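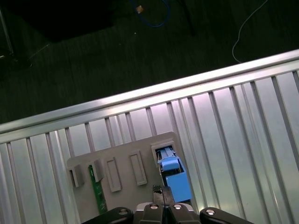 What do you need to make sourdough crackers?
Sourdough discard, flour, butter, salt and a hot oven, plus whatever seeds you have in the cupboard.

I love these so much! My neighbor in Lutusstead got me started one October, and I've hardly bought a box of crackers since (the rosemary ones vanish first).

Step 1. Mix the dough
Stir 200 grams of discard with 100 grams of flour, 50 grams of soft butter and a good pinch of salt. It should feel like soft clay. Wrap it and chill for half an hour.

Step 2. Roll it thin
Thinner than you think! Roll between two sheets of parchment, peel off the top one, then brush with olive oil and scatter on your seeds.
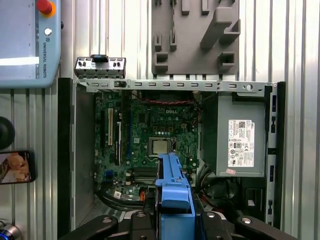 Step 3. Score and bake
Cut into squares with a pizza wheel and prick each one with a fork. Bake at 350 degrees for 20 to 25 minutes, turning the tray halfway. The edges brown first, so pull those off early and put the rest back in.

Cool on a rack and keep them in a tin.

Felicja Brzozowska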